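Clear Ware Table – Safety Checklist with Comments
Korkville, Brestwood Room
Checked by: Heike Hagedorn, with Manju Pant
Date: 27 April 2019

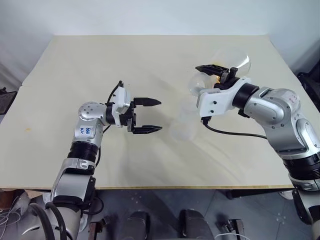 Cream tabletop and clear bulb-shaped piece, Brestwood Room.

Thank you to everyone who left notes on the old sheet. I have carried over the ones that still matter, and I hope you will forgive me for going on a bit, as I would sooner write too much than have one of you wondering what a plain "OK" was supposed to mean.

1. TABLETOP

Surface sound, no splinters or raised edges – OK
I ran my palm over the whole board and then asked Manju to do the same, as her hands are far more sensitive than mine.

Seam near the left side – OK, WATCH
It is faint and it feels flat. Please don't set anything narrow-bottomed right on it all the same, and let me know if you can ever catch a fingernail in it.

Stains – ACTION
Small orange stain near the left edge. I tried a damp cloth and then a little dish soap, and it stayed exactly where it was. Iman has offered to try baking soda. No scouring pads, please!

Glare – COMMENT
Clear things are hard to see against this pale top. You get little more than a soft outline, and I have twice reached for one piece and nearly knocked another. Othmane suggests a dark mat and I think he is quite right, so I have asked for one.

Table steady, all legs on the floor – OK
It used to rock, as many of you will remember. Amr adjusted the feet in February and it hasn't moved since, bless him.

2. CLEAR PIECES

Each piece marked glass or plastic on the storage box – NOT DONE
Several boxes say only "clear." Until they are all marked, treat every piece as glass, including the ones you feel sure about.

Rims and rounded sides free of chips and cracks – OK
We have 17 pieces in the Obura cabinet and went through them one at a time under the lamp. Turn the piece slowly and look for a line that doesn't move with the light.

Pieces kept away from the table edge – OK
A hand's width in is plenty.

Padded tray in place for pieces not in use – PARTLY
The tray is there, but the padding has gone thin in one corner. There is spare felt in the Zistum drawer, and I would be very grateful to anyone handy with scissors.

3. CABLES

Cables over the front edge at the left – WATCH
These are the thick black ones. They are easy to brush against with a hip or a sleeve, so do come up to the table from the middle.

Cable on the tabletop at the right – WATCH
It makes a loop across the surface. Nothing breakable should be put down inside the loop or leaned against it.

Plugs and outlets free of damage – OK

4. BREAKAGE

Dustpan, brush and thick gloves on the hook by the door – OK
The brush is new. The old one shed almost as much as it swept up, poor thing.

Lidded bin for broken pieces, labeled – OK
Less than half full. Wrap pieces in newspaper first, please.

First aid box complete – ACTION
We are down to three of the large bandages. Manju is picking up more.

Help number posted and readable – OK
Dial extension 2920 from the wall phone. The card had faded, so I wrote it out again in thicker pen.

5. STILL TO DO

Mark the storage boxes – Othmane
Orange stain – Iman
Dark mat – Heike, already requested
Felt for tray – open, please put your name here
Bandages – Manju

If you spot something I have missed, pencil it in the margin with your initials and I will come and find you.

Signed: H. Hagedorn
Seen: M. Pant, A. Kettani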